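13th July, bench 2, afternoon and evening

Came in on the weekend to have the bench without other people's jobs on the computer. Goal of the day: compare the two ways of cutting demonstrations before training, on the shelf task, with both arms. Jayson Galang did the first half of this in his own branch and left notes, but his notes stop at the point where the left arm begins to move, so I repeat from the start.

For myself in August, when I will not remember: "fixed cut" means every demonstration is divided into pieces of the same length. "Event cut" means the piece ends when a gripper changes state (opens or closes) and holds the new state for 6 control steps. Everything else is the same. Same network, same Sturkard config file, same learning rate, same 3000 training steps. I checked the two config files with diff before I started and the only line that differs is the cutting rule. Last time I did not check this and lost a whole evening.

Demonstrations are the old set from the Sanberg folder. I did not record new ones. The set has one operator only, and he has a clear habit to close the gripper a little early, already during the last part of the descent. I can see this in the plots of the gripper width against height. It is not a mistake, the grasp is good, but the event cut is sensitive to it. The cut falls before the arm is fully down, so the next piece begins with a small downward motion which in my head belongs to the previous one. I wrote this also in the shared document.

Startup. Left arm homed at first try. Right arm gave the joint 3 warning again, the same as on the old firmware. I cleared it, homed again, no warning. The Markico driver log shows only "limit soft" and no number. I still don't know if it is the encoder or the cable where it bends. If it comes again next week I will swap the cable first, as it is the cheaper answer.

Calibration check with the touch point method. The left arm is fine. The right arm is off in the direction along the shelf, 3 mm, always the same side. I corrected it in the transform file and did not touch the demonstrations. Please nobody overwrite right_base_v2, the old file is kept under the old name.

The task is as before. Small boxes must go to the shelf. The right arm works at the shelf, the left arm takes the boxes on its own side and brings them to where the right arm can reach. No fixed order of the boxes. The slats are the difficult part, as a finger which comes down a little to the side touches the wood and the wrist force goes up, and then the safety stop comes.

First the fixed cut policy. It moves smooth and it looks nice to watch, but it often hesitates over the shelf. It goes down, comes back a small distance, goes down again. I think the end of one piece and the begin of the next do not agree about the height, and the controller takes something between. With the left arm there is less of this, maybe only because the table is flat there and a wrong height costs little.

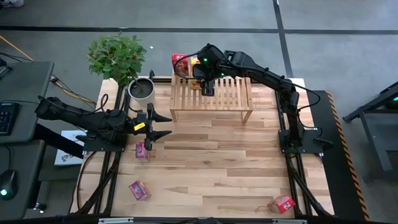 Why does the event cut policy hesitate less over the shelf? The grasp and the approach are now in separate pieces, so the model doesn't have to average between "still going down" and "already closing" at the place where the slats leave it the least room.

This is my explanation for now and I have only weak support for it. To test it properly I should shift the event cut later by a few steps, so the cut falls after the descent, and look if the hesitation changes. If my explanation is right, the later cut must be better again. If nothing changes, then it is something else, perhaps simply that the pieces are longer on average.

Runs: 11 with each policy, mixed order, order written down before the start. Safety stops at the shelf: 6 with the fixed cut, 3 with the event cut. This is a small number of runs and I don't want to see it in a slide yet. In two of the stops with fixed cut the right arm was still in the warning condition of joint 3, I noticed it only in the log afterwards. I keep them in the table but with a mark.

One thing which I did not expect. With event cut the left arm sometimes waits after it opens the gripper. It stays above the box for a moment and then continues. There is no such pause in the demonstrations, I went through the left arm tracks to be sure. My guess is the hold rule: the piece ends only after the state is stable, so the end of each piece contains a short stretch with almost no motion, and the policy learns to stay there. Jayson has one line in his notes, "L lazy after release?", so probably he saw the same. To try: cut at the first step of the state change and use the hold only to confirm, not to place the cut.

The Paracha script for the force plots does not read the new log format. It fails silently and draws the old run again. I compared the same plot with itself for some time before I understood. Fix is one line in the reader, pushed to my branch, needs review by somebody.

Next:
- shift the event cut, early / late, same seeds
- hold rule as confirmation only
- rerun the two marked runs after the joint 3 question is clear
- ask Jayson which seed he used, it is not in his notes
- take a few demonstrations from a second operator, someone who closes late

Both arms parked, power off at the wall, logs copied to the Sanberg folder under today's date. Key is back in the box.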